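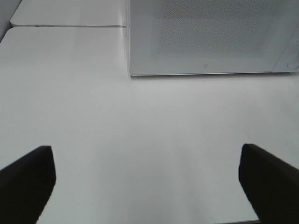 Matte white table, regrets?
Forum > Home > Furniture and Surfaces

lewis_mciver
So I finally want to replace our beat-up dining table, and I keep coming back to a matte white top. The one I like is the Zestetti, 914 at the store near us (504 for the smaller size, but my brother's family eats here a lot). My wife thinks it'll look filthy in a month. Anybody live with one? We have a six-year-old and a lot of spaghetti.

chingwen_l
Had one since June and I love it! It makes our dark little kitchen feel way bigger. Dish soap, warm water, soft cloth, done. Turmeric did leave a yellow ring once, but it faded after a few days by the window.

Sohail R.
I'd listen to your wife. Ours was a matte white Kiani and it was fine for a year, then shiny patches showed up where everybody rests their arms. You can't buff that out, I tried. Glossy is easier to live with.

chingwen_l
Were you using the scrubby side of the sponge though? That's what makes the shine. Glossy shows every fingerprint, I had that in my last apartment and wiped it all day long.

Sohail R.
Sometimes, sure, it's a dinner table. If I have to baby it I don't want it.

napaporn_p
Somewhere in the middle here. Mine's a desk, so no spaghetti (lol), but pencil and newspaper ink do come off on it. A melamine sponge gets it out, only go really light and try it underneath first. I got a Zalton felt mat for 18 bucks and put that where I write.

Rizwan Shaikh
Lewis, ask the store for a sample piece. Mine gave me one and I left ketchup and coffee on it overnight. Coffee left a faint mark, ketchup didn't.

lewis_mciver
Oh that's smart, going to ask tomorrow. Sohail, how old was yours when the patches started?

Sohail R.
Year and a bit. Still say glossy.

lewis_mciver
OK, they're mailing me two samples, one matte and one glossy. The kid has already volunteered to do the spaghetti test.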